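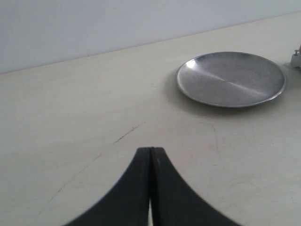

Shallow metal plate on the cream table, wall side.

27 Feb 2026

Plate surface: faint circular brushing, light smudging, thin raised rim. Material not recorded, either aluminium or stainless. Ask Radek for the Otach order sheet.

Table: long dark line running diagonally from the centre, fainter towards its end. Scratch or crack, undecided. Try a fingernail across it, then tape over if it catches. Morag wants the top kept until August.

Plate weight still to do, 2 readings.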